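Stock notes: pocket tissues and the gray baskets

The supply shelf at Rindstead goes over to basket storage this month. Bagged goods have been kept in stacked cartons since January, and the cartons do not hold up: the base sags, the lower layer is compressed, and small items work their way under the flaps. The replacement is a gray plastic basket with perforated sides and a solid floor. The perforations let the shelf checker see low stock from the front. The solid floor stops small packs from catching.

Pocket tissues are the first line to be moved. They are awkward to store because the outer bag is thin film with no flat base. Stood upright it slumps. Laid flat it takes up most of the floor of the basket. The current practice is to lean the multipack on a diagonal, which leaves both lower corners free for smaller items.

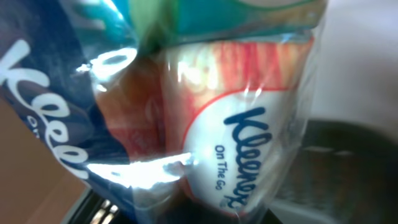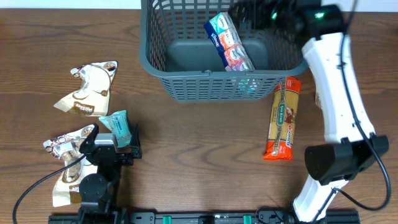
Kleenex pocket tissues in the clear outer bag; the gray basket is in the second picture.

Points for anyone restocking:

Keep the outer bag closed until the packs are needed. Once it is opened, the remaining packs go in loose and should be used first.

Do not sort by wrapper color. The mixed colors in a bag are the same stock and are recorded on one line of the sheet.

Glare on the film makes the print hard to read under the shelf lights. Tilt the bag before copying anything from it – a misread label was behind two of the corrections on the last count.

Dry food goes in a separate basket. Spaghetti in particular should lie flat on the lower shelf, with nothing on top of it.

The last count gave 379 bagged items across all lines, of which 62 were tissues. The basket order is for 155 units, and the first delivery is with Brumovari for labeling. Questions on shelf positions to Milagros Ibarra.

Comments (3)

Fuentealba desk
Do the labels go on the rim or the side? Ours fell off the side.

M. Ibarra
Rim, front wall. The grid does not give the adhesive enough surface.

shelf_7
We lean ours the same way. Works until someone puts a bottle in with them.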